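Assunto: Re: [equipamentos] Orçamento para a segunda estação de dobra
De: Asif Abbasi
Para: lista equipamentos
Data: 07/02/2022

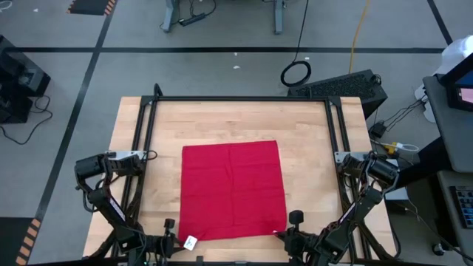 Bom dia a todos. Respondo à mensagem da Noreen, que copio mais abaixo, e peço desculpa se alguma expressão não está correta, o português ainda é para mim uma língua de trabalho. A primeira questão é se a segunda estação deve ser igual à primeira ou se aproveitamos a compra para mudar a base. Eu sou favorável a manter a mesma base: tampo de madeira em ripas, estrutura metálica preta com uma barra comprida do lado de lá e calhas duplas nos dois lados, e cada braço junto da sua placa prateada. Para o pano quadrado, com uma pinça em cada canto de baixo, fica ainda madeira livre em toda a volta, e por isso não vejo motivo para pedir um tampo maior. A proposta da Hagedorn com tampo alargado fica, na minha opinião, fora da discussão.

Noreen Baloch escreveu:
> Caros colegas,
> Preciso de fechar o pedido de orçamento antes da reunião de compras.
> Tenho duas propostas, uma da Hagedorn e outra da Cillell. A da Cillell
> não inclui os cabos nem a montagem, mas o prazo de entrega é de
> 14 semanas, contra 19 da outra. Pergunto três coisas:
> 1) O tampo pode ser o mesmo modelo?
> 2) Quantos panos de reserva devo pôr na lista?
> 3) A rubrica de instalação elétrica é mesmo necessária? Na primeira
> estação não tivemos esta despesa.
> Agradeço resposta por escrito, para eu juntar ao processo.
> Noreen

À pergunta 1 já respondi. Passo às outras.

2) Panos. Peço 120 unidades, todas do mesmo fornecedor e do mesmo lote, se for possível. No projeto Flakinden trabalhámos com panos de dois lotes e a diferença de espessura obrigou-nos a repetir uma parte dos ensaios. A cor vermelha convém manter, porque contrasta bem com a madeira clara. Os panos vêm do armazém dobrados e ficam com os vincos marcados. Para os ensaios do projeto Skilen isto não é problema, mas se alguém quiser panos sem vinco deve dizê-lo agora, pois será preciso acrescentar uma prensa ou um ferro à lista.

3) Instalação elétrica. Sim, é necessária, e insisto neste ponto. Na primeira estação não houve despesa porque usámos extensões que já tínhamos, e hoje há cabos pelo chão atrás da mesa e também dos lados. Com duas estações na mesma sala não quero repetir esta solução. Peço uma calha de chão fechada e tomadas próprias para cada mesa. O eletricista deu-me um valor verbal de mais de 59 euros por metro, já com mão de obra, mas ainda não o tenho por escrito e não deve entrar no processo como valor final.

Acrescento duas linhas que faltam na folha da Noreen:
- fita preta para marcar o chão, do mesmo tipo que usamos agora;
- um par de pinças de reserva. A Cillell vende-as só em conjunto com o braço, e convém perguntar se abrem uma exceção.

Quanto ao fornecedor, inclino-me para a Cillell por causa do prazo. O preço sem cabos parece mais baixo do que é, e a comparação só fica justa quando somarmos a montagem. Noreen, podes pedir-lhes uma proposta corrigida, com estes dois pontos incluídos? Se a encomenda sair este mês, temos a estação a trabalhar bem antes de julho, quando o Skilen tem de entregar os primeiros resultados.

Quem não estiver de acordo com a mesma base, escreva por favor para a lista até sexta-feira.

Com os melhores cumprimentos,
Asif Abbasi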